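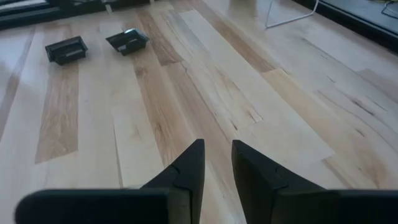

Course handout 4: The Rokis open day
Read before the January lab session

The first part of this handout covers the visit to the Rokis workshop. The second part has the notes on the two-arm table and the written work. If you missed the visit, get the sign-in sheet from the course page and do the make-up reading instead of section 3.

1. Getting there and what to bring

The bus leaves from the north lot and the ride takes 45 minutes. Wear closed shoes. Bags go in the lockers by the door. You may take notes and pictures, but do not step over the lines on the floor while an arm has power. Groups are limited to 18, and the second group waits in the front room until the first comes out.

2. What the demonstration is about

The task is tableware. Small black dishes have to be picked up and placed on a wire rack. Rokis uses this task for visitors because everyone knows how it should go and can judge it without any training. It is also harder than it sounds. A thin rim gives the fingers little to hold, and a glossy black surface is difficult for a camera, which may get a bright reflection in one spot and almost nothing in the next.

The control software is called Brallodon. It takes pictures from the cameras and sends joint commands to the arms. An older program, Rundix, handled one arm at a time and is still used for some of the tests. You will hear both names during the talk, so keep them apart in your notes.

3. Notes on the table

The two arms are mounted on opposite sides of a light wooden tabletop with black aluminum rails. Each arm ends in a black gripper. Two fingers can close on a rim or on the sides of a dish. They cannot roll it over the way a hand does, so a dish that lies the wrong way usually has to be put down and picked up again.

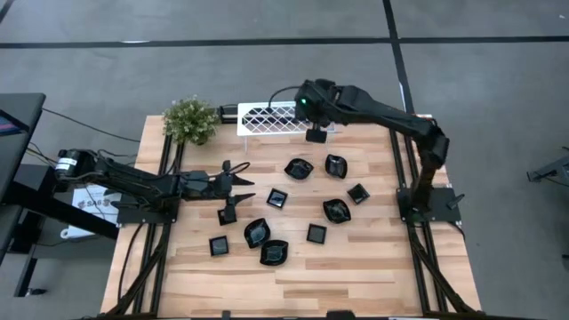

The dishes come in two shapes, square and leaf-like with pinched ends. With a square dish the program can choose either pair of parallel sides. With the leaf shape it has to find the long direction first and then grip across it. If the guess is off, the dish turns as the fingers close. Watch for this, and write down which shape was being handled when you saw it.

The dishes are spread out loosely with bare wood between them. Spacing matters. A gripper needs room for a finger on each side, and when two dishes touch, one has to be moved before the other can be lifted.

The rack stands at the far edge of the table. Reaching it from above takes a bent elbow and a long forearm, and the other arm has to stay clear. Brallodon deals with this by giving each arm its own part of the table and letting only one at a time into the shared part.

4. Terms

Wrist: the last joints before the gripper.
Workspace: all the points the gripper can reach.
Parallel gripper: two fingers that move toward each other in a straight line.
Koyama test: the name used in this course for a run of 12 picks with no help from the operator.

5. Written work

Write one page on one pick that you watched from start to finish. Say where the dish was, which arm took it, and how the fingers met it. Keep what you saw apart from what you were told in the talk. A sketch is welcome - pencil is fine.

Reports go in the tray outside the lab office. Bring your notes to the next session as well.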